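Diary of the Visits Secretary, Emwood Technical Institute
Entry for the open day in June

The building was opened to visitors at nine in the morning. I had arrived at half past seven to find the side entrance still locked and the signs for the parking lot stacked against the wrong wall. Mr. Šimko of the front office moved them before I had taken off my coat. The morning was dull and cool, with a little rain before eight, and the canvas cover over the registration desk was kept in place until lunch.

It is the practice of this office to keep a written record of each open day in the form of a diary, so that whoever arranges the next one may know what was done and at what hour. The entry for last year was short and left out the matter of the elevator. I shall try to be more complete.

Registration closed at 553 visitors, against a limit of 600 set by the fire plan. School parties made up the greater part of the morning and families the afternoon. The delegation from Drakov arrived by bus at twenty past nine, 24 persons including two drivers, and was received in the lower hall by the Deputy Director. Coffee was served. The short film on the history of the Institute was shown without sound for its first minute, and then again from the beginning.

The Deputy Director spoke for ten minutes. He recalled that the automation department had begun in a single room behind the library, and that its first machine had been a used packaging arm, bought from a bakery and still kept in the stairwell. He thanked the Podesetti company for the loan of the conveyor. The reply on behalf of Drakov was given by Ľudovít Charvát, who teaches mechanical drawing there and who asked that the visit be returned in the fall. I have made a note to propose dates.

The delegation was then divided into two parties. I went with the first, which took the upper floor before the lower one.

Room 23 held the sorting line. The conveyor carried plastic caps past a sensor and a set of air jets, and the caps were blown into bins according to size. The line was stopped on one occasion, at ten past ten, when a visitor's glove fell onto the belt. It was running again within four minutes. The student in charge used the stop to show where the emergency button was and how the belt is released by hand, and the party seemed more interested in this than in the sorting. I would suggest that a stop of this kind be put into the program on purpose next year.

The second stop was the small workshop at the end of the corridor, where the welding cell stands behind its yellow screen. The cell was not run, in keeping with the rule on public days, but the arm was moved slowly through its path with the torch removed. Several of the younger visitors asked whether it could be made to draw. Mr. Šimko, who had come up with the missing name badges, told them that it had done so once, at a retirement party, and that the drawing hangs in the office. I was not aware of this. I have since looked, and it does.

At eleven the party went down by the stairs, the elevator having been reserved for visitors who needed it. This worked well. Last year the elevator was open to all, and a class of eleven-year-olds rode in it for most of an hour.

The lower floor was given over to the demonstration of household tasks. The department has for two years been studying how robots may be taught chores by way of a person's own hand movements, and the subject was new to most of our guests. The staff member on duty explained that the person at the table does the chore with a gripper in each hand, in place of bare fingers, and that the movements are kept as material from which a robot may later learn. She spoke clearly and did not hurry. The chore set for the day was sweeping up paper with a hand brush and dustpan.

Questions were many. A mother from the town asked why a company would want a robot to sweep a table when a cloth would do. She was told that sweeping is a useful lesson, as it calls for two hands that must agree with each other, and that light scraps do not stay where they are pushed. A boy asked how long it took to learn to use the grippers, and was told that an afternoon was enough for most people, although the dustpan was harder than the brush. Mr. Charvát asked how the department judged a good sweep from a poor one. The answer was a long one and I did not follow all of it. He did, and wrote two pages in his notebook.

Brush, dustpan and paper scraps at the demonstration table.

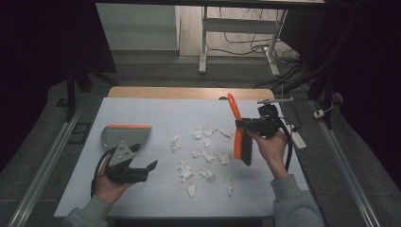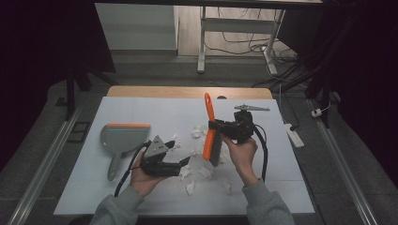 We stayed at this stop for longer than the schedule allowed. Fifteen minutes had been set aside and we took nearly forty, with the result that the second party was held in the corridor and lunch was put back. The kitchen had not been told. I apologized to the cook in person and have asked that a telephone be placed on the lower floor for the use of the guides.

Lunch was served to the delegation at ten to one in the staff dining room. There was vegetable soup, chicken with rice, and a plum cake sent over by the parents' association. Two of the guests had asked for meals without meat, and these were provided, although the labels had been lost and the plates had to be traced by asking. The Deputy Director sat with Mr. Charvát, and I understand that they spoke mainly about the price of drawing software.

The afternoon was open to all without guides. I spent the greater part of it at the registration desk, where the following matters were brought to me: a lost umbrella, green, since claimed; a complaint that the parking signs led to the delivery yard, which they did; a request from a retired toolmaker to donate a lathe; and a question from a young woman in her last year of school as to whether she might apply to the department without having studied physics. I walked her down to the lower floor myself and left her with the staff there. She was still with them when I passed an hour later.

The bus for Drakov left at half past three. Small gifts were exchanged on the steps. We gave a bound copy of the anniversary book and received a framed print of the Drakov bridge, for which a place must be found. The Deputy Director has suggested the lower hall, opposite the clock.

The doors were closed at five. The sorting line was shut down by the student in charge and the sensor cover replaced. The air supply was turned off at the main valve and the valve signed for. Chairs in the lower hall were stacked by the evening staff, with the exception of the front row, which is needed for the parents' meeting.

For the attention of whoever arranges the next open day, I set down the following while it is fresh in my mind.

The household demonstration should be given half an hour at the least and should come last before lunch, so that a delay there holds up no other party. A second guide should be posted in the corridor with something to say. The print on the explanatory sheets was too small for older visitors, a good number of whom handed them back. The sheets should be set again in larger type, and the word "actuator" should be taken out.

The name badges should be carried up to the guides before nine. Mr. Šimko made three trips on account of them.

The parking signs must be checked by someone driving in from the road. Checked on foot, from the building, they appear to be correct.

The film should be tested with sound on the evening before.

I have written to the Podesetti company to thank them for the conveyor and to ask whether the loan might be extended until the end of the summer course. The letter to Drakov will go out with the Deputy Director's signature once he has settled the dates. I have proposed two, both in October, and have asked that our party be kept to the size of theirs, so that one bus will do.

The lathe has been referred to the workshop. It is said to weigh more than the floor there will bear, and someone will need to go and look at it.

Left the building at twenty to seven. Keys returned to the box.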